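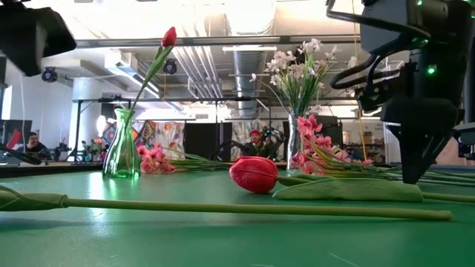 Fig. 1. Artificial flowers on a green tabletop, with a red tulip head near the centre.

Week 3: Prices and bubbles

The tulip craze is the bubble everyone can name. Be wary of it. Most of the ruin stories come from pamphlets written to mock the buyers, and later authors copied them freely. Who went bankrupt? Ask for names.

Read Rätsep, chapter 3, before the seminar. Vukadinović disagrees with him on debt; I find neither fully convincing.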